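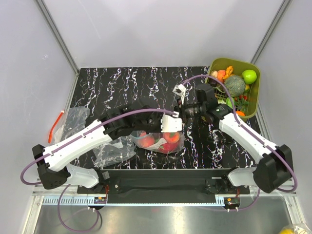 Can the Vundero two-arm kit cope with thin produce bags, or do we need to buy the Skunetti grippers as well?

The standard fingers cope with thin bags if you slow both arms down. I'd try them for a month before paying for extras.

skunk_works32
Which speed setting? Ours came from Henao in December and the manual only covers boxes.

furnside_unnur
I use 4 for bags and 6 for loose fruit. Clear film is the hard bit. Two layers stuck together will fool it.

pallet_tom
Don't agree about waiting a month. We had the kit on trial for 13 days and sent it back. A person packs faster and the support line was slow.

furnside_unnur
Faster, fair enough. We bought ours for the evening shift, when we can't get people in.

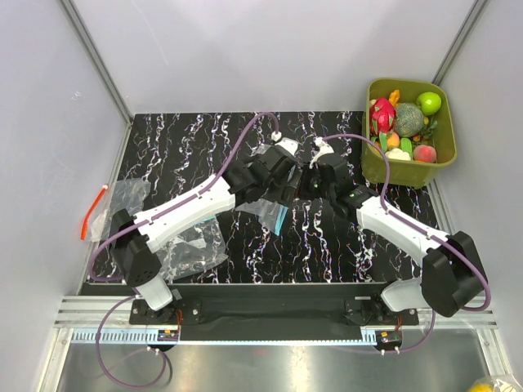
Rania Mahasneh
Support answered me the same day, so that may depend on who sold it to you. I'd still ask for the bag settings in writing before you sign.

skunk_works32
Will try 4 tomorrow. Does the arm calibration need redoing after a speed change?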